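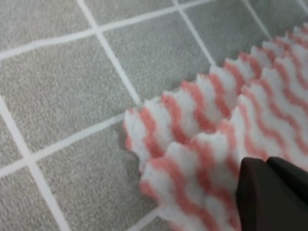

How many folds count as a scored attempt in the Demton cloth task?
The rules set it at 2, edges aligned, with the gripper clear of the cloth before the timer stops.

Eltov club forum > Cloth handling > Folding the striped cloth on tile

gritline
Posting our grasp data for the May round. Task is the wavy pink and white cloth on the grey tile. The policy is trained on 100 teleoperated demos, wrist view only. Main failure is layer selection: the fingers close on both layers when we want one. The scalloped border makes it worse — the edge detector treats every bump as a corner candidate.

um_bench
What colour space are you running? On Grumholm we had trouble separating the white bands from the white grout until we dropped the hue threshold and used texture.

gritline
Lab. Grout is not the problem. The segmentation mask is good; depth at the fold is not.

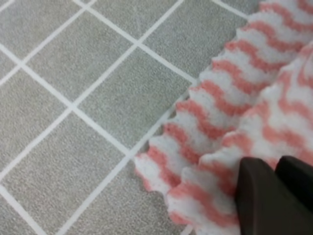
2 min read

demton_dropout
I disagree about depth. Look at where the fingers sit, well into the folded part. With plush pile the first few millimetres compress before you get any reaction force, so the contact threshold trips late. Lower it and approach from the side.

gritline
Tried a lower threshold. It trips on sensor noise and the arm stops short of the cloth.

um_bench
Then filter it. Nine-sample median, and keep the approach speed down. We have used that on Um all term.

demton_dropout
A median filter adds lag, and lag is what he already has too much of. Change the approach angle first, one variable at a time.
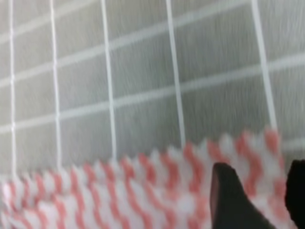
gritline
Second point, on the training set. I left the blurred images in because the policy will meet blur at run time. Our coach wants them removed, and I would sooner keep them and weight them down. Exposure is fixed on all runs.

um_bench
Keep them. Shorten the exposure before the next batch, though.

demton_dropout
Remove any where the border can't be labelled consistently. A bad label costs you more than a missing one.

gritline
Will train both versions and post the grasp logs for each. Side approach goes in first, threshold unchanged.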